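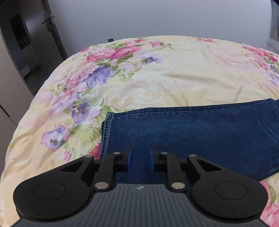 Ticket opened by Toshiko Nakajima, Standport support desk. Customer Banafsheh Nouri reports that her Morais front-load washer stops with the drum full and shows a drain fault on the heavy cycle. The quick cycle finishes normally. She gets the fault with denim and with towels. Shirts and underwear go through fine. Machine was bought used, no manual. Unit is on the ground floor, drain hose goes to a standpipe behind the machine.

Jan 3, 2024, first reply (Toshiko)
Asked customer to do the following and write back:
Turn off power and water.
Open the small door at the lower right, put a shallow pan under it, pull the drain tube and let it empty.
Unscrew the filter and rinse it.
Check that the impeller behind the filter turns by hand.
Run drain and spin with nothing in the drum.

Customer reply
Filter had lint, a hair tie and a screw in it. Impeller turns but is jerky. Empty drain and spin worked. Heavy cycle with two towels stopped with 16 minutes left, same fault.

Second reply (Toshiko)
The jerky feel is normal on this pump, it has a magnet rotor. Asked for the standpipe height and how far the hose goes down into the pipe.

Customer reply
Pipe opening is 40 inches off the floor. Hose was pushed down as far as it would go and taped at the top. The tape was there when I moved in.

Passed to Wumpini Acheampong, second line
Height is OK. Hose too deep plus tape can cause siphoning. The washer loses water while filling, tops up, and runs out of time on the long cycle. Quick cycle is too short for it to show. Customer to remove the tape, pull the hose back so 6 inches is in the pipe, and fasten it with the plastic hook. Also check for a kink where the hose leaves the cabinet.

Customer reply
Tape off, hose moved. There was a kink, I straightened it. Heavy cycle with jeans finished, no fault. Second load with towels also finished. Spin is louder than before.

Wumpini
Asked customer to check that all four feet touch the floor and to tighten the lock nuts.

Customer reply
Back left foot was loose. Quieter now.

Status: closed. Reopen if the fault returns within 30 days.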